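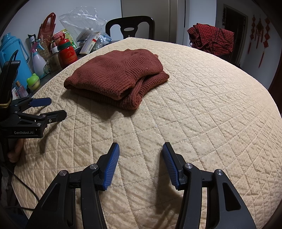 Folded ribbed knit on a quilted table cover

Home | Forums | Help | Tournaments | Log in

Bracket seeding wrong after merging two qualifiers
Posted June 20, 2019 by Lorraine Naylor

I run a small online cup on Zotix. We held two open qualifiers in March and I have now merged them into one 32-slot main bracket. The seeding comes out wrong. A team rated 1124 is placed below a team rated 421, and both came through the same qualifier. Recalculating makes no difference. Is this a setting, or do I have to seed by hand? Check-in opens tomorrow evening and I would like to avoid moving teams one at a time.

Junatier
Merged brackets keep the seed numbers from the source events. Recalculate only touches teams with an empty seed field, so yours are skipped. Go to Participants, select all, Clear seeds, then set the source to Rating and recalculate. Do it before check-in opens - after that the field is locked and you have to reset the whole stage.
Also look at the rating column in your import file. If it was saved as text it sorts by first digit, and 1124 lands under 421 every time. That would explain two teams from one qualifier being swapped.

Samonte
just seed by hand, took me ten minutes

Cevolska
Clearing seeds works, but export the participant list first. The clear also wipes manual byes, and there is no undo. On our last cup I had to re-enter 11 of them. If any team has no rating, the default is 2000 and it will go straight to the top, so filter for blanks before you recalculate.

Contact | Terms | Back to top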